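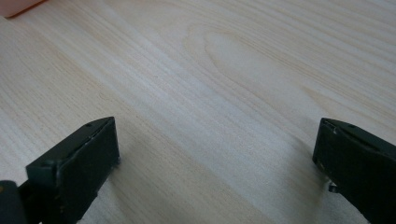
Normunds Lill has described Turnon as a choir that was sold as a dance group, and the group's early recordings are usually discussed in those terms. Turnon is a pop vocal group formed through an open audition held by the talent agency Hjaltested. It has six members in its current lineup and records for the Prelto label.

Formation

The audition drew 900 applicants, of whom 174 were called back for a second round of singing tests. Dance was judged only in the third round. The producer, Grímur Toft, selected five singers and one alternate. The alternate, who had been placed in a training class, joined as a full member before the first single was recorded. A second audition was announced after the first concert tour but was closed without a winner.

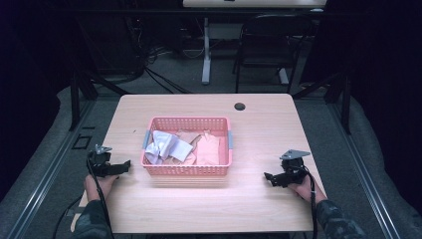 A pink basket on a light wood-grain table.

Musical style

Most Turnon songs are written in four-part harmony with the melody in the second voice. Lead lines are divided by verse and seldom by phrase, so that each member is heard alone for longer than is common in groups of this size. Tempos in the early singles stay close to 160 beats per minute. Arrangements by Vratislav Bednárik use electric piano, muted guitar and programmed drums. Later songs are slower and drop the spoken introductions found on the first three singles.

Releases

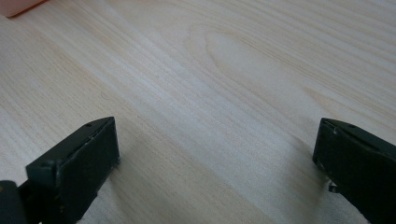

"Sedalico" was the fourth single and the first without a dance video. It was issued on 2023-04-13 in a standard edition and a theater edition, the second limited to 300 copies and sold only at the venue. Both contain the same two songs and their backing tracks. The standard sleeve has no photograph of the members and is printed with a pale beige wood grain, similar to that of the tabletop shown with this section. The theater edition has a group portrait and a lyric card.

Reception

Reviews of "Sedalico" were mixed. Preben Damgaard praised the closing chorus but found the lead parts unevenly shared, with two members receiving nearly all of the solo lines. Tùng Đào considered the B-side the stronger song. The B-side replaced the title track in the concert encore during the following tour and has remained there.

See also

Hjaltested training class
List of Turnon concert tours
Prelto discography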